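Running Order in Small-Scale Musical Cabaret: A Study of One Touring Program

Project report, second-year module in Performance Practice
Ghazal Kiani
September 2025

1. Introduction

The subject of this report is the running order of a cabaret evening. By running order I mean the list which says what song comes after what song, where the talking is placed, and where the interval is. My interest in this started when I saw the same show two times in one week, in two different towns, and the second time it felt like a shorter and better evening although it was the same length. The songs were the same. Only the order had been changed.

The show was made by Virág, a group of three singers and one pianist who perform comic songs, mostly their own, with spoken parts between them. They were formed at a music college and have toured small and middle-sized houses ever since. In April they gave me permission to attend rehearsals and to follow part of the spring tour. I am grateful for this, and also for the patience of their pianist, who explained to me the same modulation more than once.

My research question was simple: what reasons does a touring cabaret group have for putting its songs in a certain order, and do these reasons change when the venue changes?

2. Background

There is a lot of writing about the structure of the book musical, where the order of songs is decided by the story. For revue and cabaret I found much less. Most of it is advice from practitioners, and it is usually given in the form of rules. Open with something fast. Do not put two ballads together. Finish the first half with the loudest number. Put the new material in the second place, after the audience has relaxed.

These rules are repeated in many handbooks and I do not want to say they are wrong. My difficulty was that they speak about songs as if a song had only one quality, its speed. A comic song has also a subject, a length, a key, and an amount of words which the listener must catch. It may need a certain singer to be rested. It may need a hat. During the rehearsals I learned that the hat can be a stronger argument than the speed.

3. Material and method

Virág has 34 songs in its active repertoire, meaning songs which all members can perform without new rehearsal. An evening lasts 100 minutes without the interval, so a good part of the repertoire stays at home each night. The group therefore makes two decisions, which songs and in which order, but in practice they make them at the same time.

I worked in three ways. First, I collected the written set lists from the tour, including those with corrections in pencil. Second, I attended rehearsals and took notes when the order was discussed. Third, I interviewed each member separately and asked them to explain one change which they remembered well. I did not record the interviews, at the wish of one of the singers, so the statements in this report are given in my own words and were shown to the group before I handed in the text.

For the comparison of venues I chose two. The Vetell, in Gronden, is an old theater with 600 seats, a balcony and a real curtain. The arts center in Pullville has 200 seats on a flat floor, and the front row is so near that the performers can hear when a person opens a candy. I saw the show once in each place as a member of the audience and once more in each from the side.

4. Findings

4.1 The opening

In both venues the evening began with the same song, a fast greeting number in three parts. I had expected the reason to be energy. When I asked, all members gave a different reason from this. The greeting number has very little important text, so nothing is lost if the audience is still sitting down or if the sound is not yet balanced. The pianist said that for her this song is a second sound check, done in public. In the sound check of the afternoon the room is empty and it rings more than in the evening, when the coats and the bodies take a part of the sound away.

The second song was different in the two places. In Gronden it was a long story song about a failed driving test, sung by the alto. In Pullville it was a short duet. The alto explained that in a large theater she wants to hear early where the laughs arrive from, and the story song has many small jokes spread over it, so she can use it to measure the room. In a small room she knows this already after the greeting.

4.2 Talking between songs

The spoken parts look improvised and mostly they are not. Each one is connected with the song that follows it, and when the song moves, the talk moves too. This creates a problem which I had not thought about before the project. If a talk refers back to an earlier song, then both songs are tied together and cannot change places. The group calls such a pair "married." In the set lists the married songs are joined by a curved line at the side of the page.

During the tour the number of married songs became larger, because jokes that refer back are usually successful and the singers like to add them. By the last week the order was quite stiff. One of the sopranos told me she regretted this, as it was no longer possible to take out the weakest song of the second half without losing the joke after the strongest one.
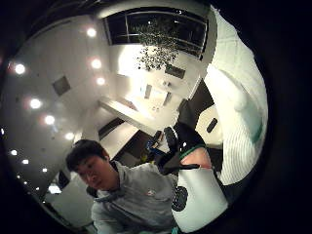

Does the size of the venue decide the running order?

It decides some of it, mainly the second song, the place of the quiet songs and the length of the talking, while the opening, the end of each half and the married songs stay the same in every house.

The quiet songs need more explanation. Virág has a few serious numbers, and in Pullville two of them were sung in the first half with only one comic song between. In Gronden they were far apart, one in each half. The members agreed that a quiet song in a small room costs almost nothing, for people are near and they see the face of the singer. In the theater with the balcony the same song asks for more concentration from those who sit far away, and after it the group needs two or three comic songs to bring back the laughter at its former level.

4.3 Practical reasons

When I put the reasons into groups, the practical ones were the largest group. I list here the ones that were mentioned by more than one member.

Costume changes. There are few, but each takes the time of one solo, and so a solo must stand in that place.

The voice. The higher soprano does not want her two most demanding songs in the same half.

Key. Two songs in the same key can follow each other, but the pianist avoids three. She believes the audience becomes tired without knowing the reason.

The piano itself. In Pullville the instrument was an upright placed at the side, and the song in which all the singers gather behind the pianist had to be left out, as from the hall they would have been hidden. Its removal opened a hole at the end of the first half, and filling it moved four other songs.

That last example was for me the most useful of the project. If I had only the printed lists, I would have searched for an artistic reason for all these changes, and there was only the position of the piano.

4.4 The end of the evening

The final song was always the same, and the encore was always chosen on the stage. The group prepares two encores, one loud and one soft, and the pianist decides by playing the first chord. She told me that she listens to the way the applause comes down after the last bow. If it falls slowly she chooses the soft one. I was not able to hear this difference myself, although she pointed it out to me on both evenings from the side.

5. Discussion

The handbook rules from section 2 were partly confirmed. Virág opens fast and closes the first half loud whenever the stage permits it. The rule about ballads was broken in the smaller venue, or nearly broken, and the members did not feel it as a risk. New material was never placed second. It was placed next to last in the first half, where, according to the alto, the public is warm and a weak reaction can still be repaired before the interval.

I think the rules could be made better if they said for which size of room they are meant. A student who reads that two ballads must be kept apart does not learn that the advice probably comes from larger houses.

I should mention the limits of the work. I followed only one group, and a group with its own songs. A cabaret singer who performs known songs has other problems, for example that the audience is waiting for a certain title. Two venues are also few. I planned a third one, a pub room, but the performance was moved to a day on which I had an examination. Finally, I liked the show, and I am not sure that my feeling of a shorter evening in Pullville came only from the order. I had a better seat there.

6. Further work

It would be interesting to ask audience members after the show which songs they remember and in which order. I tried this informally with my two companions in Gronden. Both of them placed the driving test song in the second half, and one remembered a song which was not performed that night.

The group has offered to let me sit in when they put together the winter program. They begin with all titles written on cards on the floor of the rehearsal room, and the cards of the married songs are held together with a paper clip.

Appendix A contains the set lists from both venues, with the pencil corrections copied by hand. Appendix B contains my interview questions. The song texts are not included, at the request of the group.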